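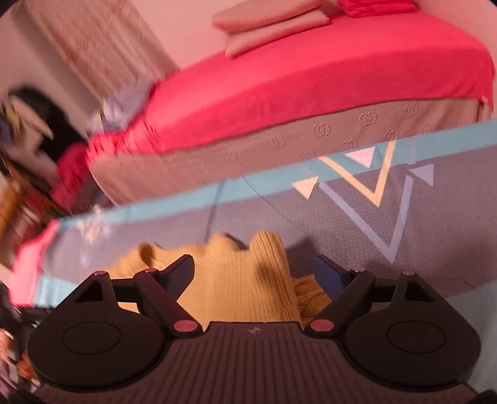 Yellow knitted sweater against the grey wall, folded pillowcases on the bed.

2/26/24
Trerwood workshop, wool shrinkage, continued

Started the morning by re-reading what I wrote after the first batch, which was a mistake, as I had been confident then. According to that page the Lultdale yarn "will behave itself at any sensible temperature". It has not behaved itself. The four swatches from the second wash came off the drying rack this morning and two of them are now the shape of a slice of toast that has been sat on.

For anyone picking this book up cold: we are trying to write care instructions for hand-knitted jumpers in three yarns (Lultdale, Essien, and the mill ends from the cupboard, which have no name and no ball band). The question is how much a piece shrinks, and in which direction, when it gets washed by a normal person who has not read the label. The label says hand wash. We all know what happens to labels.

Method as before. Swatches knitted in plain stocking stitch, edges tacked with cotton thread so there is something to measure to, soaked, washed, spun, dried flat. Measured along the rows and up the columns. I have stopped measuring on the towel. The towel stretches too, and I spent most of an afternoon last week recording the behaviour of a towel.

Lultdale: lost almost 7 per cent up the columns and hardly anything along the rows. So a jumper in this would end up the same width and rather shorter, a fashion I believe we have already lived through. The surface has gone fuzzy but the stitches are still clear. I would not call it felted. I would call it considering its options.

Essien: no change worth writing down in either direction. It did shed a startling amount of dye into the basin. The white cotton tacking thread is now a shade I would describe as gum disease. Colour needs its own test with a strip of white cloth in the wash, and I should have thought of that before putting all the Essien in together.

Mill ends: one fine, one ruined. Same cone, same needles, same basin. The ruined one was at the bottom and may have been rubbed more, or the cone may be two different yarns joined by somebody in a hurry. I unwound a good length looking for a knot and found one, so that theory is ahead. Need to knit from both sides of the knot and wash them together. Marked the cone with tape. Please do not use the tape for anything else.

Detergent. We switched to Volum for this round as the old bottle had run out. Changing the detergent halfway through a shrinkage test is exactly what I told the others not to do, and I did it at half past eight in the morning with no witnesses. It means the first and second washes can't be compared directly. I have left both sets of numbers in the table with a line drawn between them and a rude word in the margin, so that later on I remember why the line is there.

Spin speed is the other thing. The dial on the machine has lost its pointer, so "slow" is now a matter of faith. I put the machine through a cycle with a wet towel (the same towel, it owed me something) and weighed it before and after. It came out at 1317 g, a good deal drier than a slow spin ought to leave it. I suspect we have been spinning everything at medium since the start of February. That might account for some of the Lultdale result, and I am irritated at how well it fits.

Drying: flat on the rack, away from the radiator, turned once. The swatch nearest the window dried first and curled at both side edges. All stocking stitch curls, but this one had ambitions. Pinned it out damp and it relaxed. Added pins to the shopping list, as ours seem to have gone wherever the scissors went.

To do next:
Lultdale again, old detergent, no spin, squeezed in a towel. Different towel.
Essien with a white strip, cold water.
Mill ends from either side of the knot.
Fix or replace the dial pointer. A blob of paint would do.
Knit two larger pieces, one with ribbing, because ribbing pulls in on its own and I don't yet know how to tell that from shrinkage.

Also, the draft label wording is still pinned over the sink and still says "gentle cycle optional". Optional for whom? I have crossed it out in pencil and the steam has already started on the pencil. Will write it again in biro tomorrow, if the biros are still with us.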